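Wernuvton Home Forum
Storage and shelving

Tall bookcase nearly touching the ceiling, books piled everywhere. What goes where?

Posted by halfshelf58
Oct 16, 2024

We moved in July and the books still aren't sorted. The main bookcase is a white one, a Halvorsen, and it came with us from the last flat. The ceilings there were higher. In this flat the top of it finishes just under the ceiling, so the tallest books on the top shelf have only a narrow gap over them.

What doesn't fit has ended up in piles. The children's picture books are stacked on a dark wooden surface and leaned against the wall, mostly large format, a lot of them in Chinese. My partner's textbooks are mixed in with everything else.
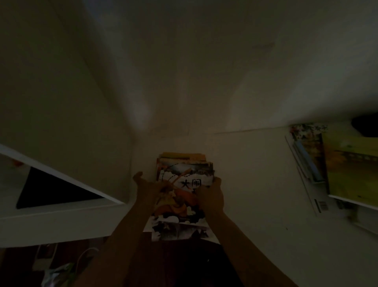 The picture books are the ones that get used every day, so they get pulled out and put back in whatever order. They slide as well. The covers are shiny and if you take one from the middle the rest start to go.

I have three things I'd like answered if anyone has done this.

Is it all right to stand books on the very top board of the bookcase, above the top shelf? The height is there for some of them but only just.

How tightly should a row be packed? Ours on the top shelf are in so firmly that I have to hold the neighbours with one hand to get one out.

Is there any sense in sorting by size, or is it better to keep subjects together? My partner wants the language books in one place and I would like the shelf to look tidy.

I don't want to buy another bookcase. There is 900 mm of free wall in the hall but that is meant for coats.

3 replies

tallandnarrow
Member, 22 posts

Sort by how often you use them first, then by size, and leave subject until last. Books you read once every few years go at the top. Anything a child uses goes on the bottom two shelves and nowhere else.

On packing, you should be able to slide a book out with a finger and thumb. If you need two hands it is too tight and you will end up tearing the tops of the spines. Don't pull from the top edge of the spine either. Push the books on both sides back a little and hold the one you want round the middle. Once it's out, press the rest of the row upright again, or they lean and the boards go out of shape over time.

If you are straightening a full row up high, work from one end with both palms on the spines and shift a few at a time. Stand on a proper step. I used a dining chair for years and came off it once, and I wouldn't do it again.

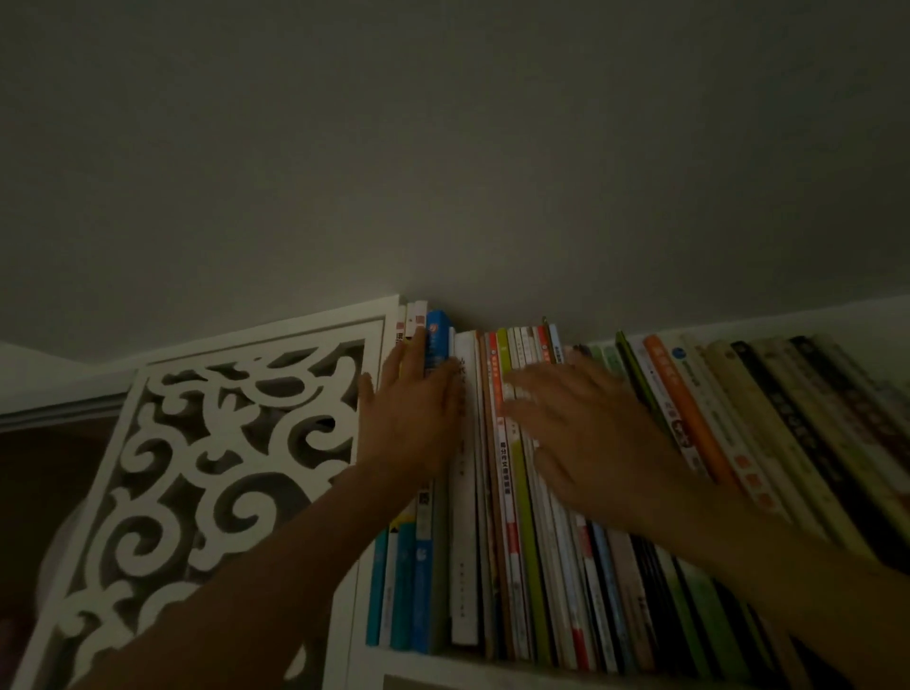 Pemmican_Row
Member

just get rid of half of them. we did ours in one weekend, 5 boxes to the charity shop and haven't missed any. also check it's fixed to the wall

didevier_lane
Regular

I'd disagree with getting rid of them when the question was where to put them, but the point about fixing it to the wall is a good one. A tall bookcase with children about should have a bracket at the top, and you want that done before you load anything. Ours is a Kanderano and the bracket came in the bag with the shelf pins. If yours has gone missing in the move, any hardware shop will sell you one.

As for the top board, yes, you can use it, with some limits. Measure the gap at both ends, as ceilings are often not level. Keep it to books you rarely want. Old course books are the usual choice, the thick paperback kind that you need to keep but don't open. Put them up in twos or threes held together — one at a time they fall over before you get the next one in.

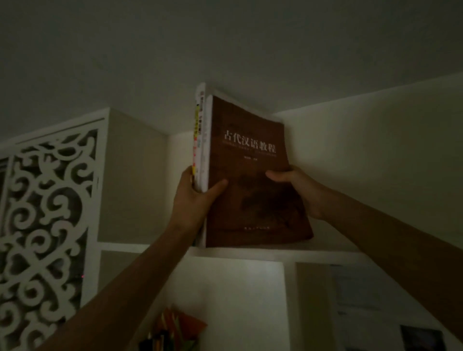

Put the tallest against a side if there is one to lean on, and use a heavy bookend at the open end. Don't wedge anything in against the ceiling. If a book only goes in at a slant it is too tall for that spot, and it will mark the paint and bend its corner. Lay it flat somewhere else.

You can keep your partner's language books together this way too. Give them one section of the top shelf and let the overflow go on the board directly above it.

For the picture books, I would stop stacking them altogether. Stand them on a low shelf with a divider every so often, so that taking one out doesn't bring down the rest. If you have no shelf deep enough, a box on the floor with the covers facing forwards works well, and small children find it easier than reading spines.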